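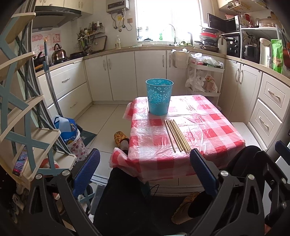

Thin wooden sticks keep getting dropped from my hand-held demos
Posted by Mawar Pillai, December 18, 2019

I'm recording demonstrations with a hand-held gripper, the kind with ridged pads on the jaws. The task is dull: pick up thin wooden sticks from a kitchen table and put them in a plastic wastebasket. I have 317 demos. The Torik import script keeps 265 and throws out the rest with "contact unclear", which is also how I'd describe my social life since I started this.

The table has a checkered cloth with a clear plastic sheet over it, and the sheet is crinkled. Do I re-record everything, or can the rejects be saved?

brorkov_fan

Lose the clear sheet. Crinkled plastic in a room with a bright window is a glare factory, and it slides when the pads push on it. Also try one stick at a time before you go for the bundle. I spent most of February teaching an arm to grab a pile of chopsticks and it learned to pet them.

Don't re-record the good ones. Open the rejects and check whether the jaws close fully before you lift. I was starting the lift 2 frames early - my own impatience, faithfully copied by the robot.

Cokov Dan

just use a vacuum cup

majimbun

A vacuum cup on a thin stick, good luck with that. Agree on the sheet. I'd also come in across the sticks with the pads, and pause a beat before lifting. Slow demos are boring to make but the script seems to like them. If you change the table, keep some of the old demos in the training set anyway, or the robot will only know how to work on your tidy days.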